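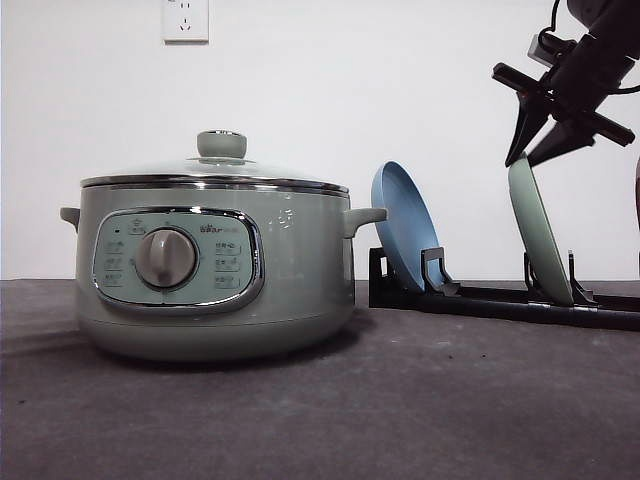 Small Appliances > Electric Pots

Search this forum Go

Last updated: September

siqueira80
Green Bear pot, one rotary dial, three labels in Chinese on each side. I can't read them. Which position holds a simmer? I have 300 g of rice and 900 ml of stock planned.

Mingxuan Lü
Post a close-up of the panel. Labels differ between versions, so I won't guess from that distance.

grikia_7
Does it matter? Turn the dial, time a liter of water, write down the result. Mine cycles on and off at the low settings.

Mingxuan Lü
It matters. A function label is not always a power level — some are timed programs.

C. Orlandini
Separate point: move the pot away from the wall and the dish rack before a long simmer. Steam from under a glass lid goes straight up, and your outlet is above it.

grikia_7
Disagree on the rack. Plates don't mind steam.

C. Orlandini
The outlet does. Move it anyway.

siqueira80
Will move it. Close-up tonight after 7.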